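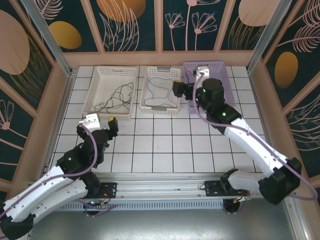

Ticket 1016 – cable sorting, left arm dropping samples mid-episode
Station: Miltenlow
Opened: 5/15/25
Status: open, workaround in place
Priority: high, blocks the cable set

Problem
Left arm stream goes stale partway thru an episode. Video keeps recording, joint values freeze, then jump. Right arm fine. Episode still gets saved as good so the bad ones end up in the training set.

Setup
Two arms, three baskets at the back of the tiles, cables go in by color. Operator drives both arms from the leader pair. Recorder is Jukadel, frame rate 30. Target for this task is 296 clean episodes.

Log
– Restarted recorder. Same thing on the second episode.
– Swapped USB ports left/right. Fault stayed with left arm, so not the port.
– Reseated connectors at left base. Ran ok for a while, then froze again.
– Noticed it happens when left arm reaches far out to the cream basket. Almost never over the middle one.
– Held left arm stretched out toward cream basket, wiggled the purple cable by hand where it arches over the wrist. Froze right away. Did it three more times, same result.
– Re-ran wrist cable with more slack. Much better, still got one freeze with wrist fully turned.
– Checked old data. Script flags any episode where joint values repeat while the leader is moving. Over 3637 frames flagged, all left arm. Didnt delete anything, moved to a quarantine folder.

Workaround
Keep the left wrist off its end stop. Run the flag script after every batch, not just end of shift. Anything flagged gets redone, no trimming – cut episodes teach it to skip the reach.

Still to do
– New wrist cable for left arm, ordered from Kimberg, no ship date yet
– Recorder should refuse to save when a stream goes stale. Asked Rutherford side for this, they said July at the earliest
– Re-check camera sync after cable swap, it was off a little last time we touched the wiring
– Redo the quarantined episodes, same basket order as befroe

Leave ticket open until one full batch comes back with zero flags on the new cable.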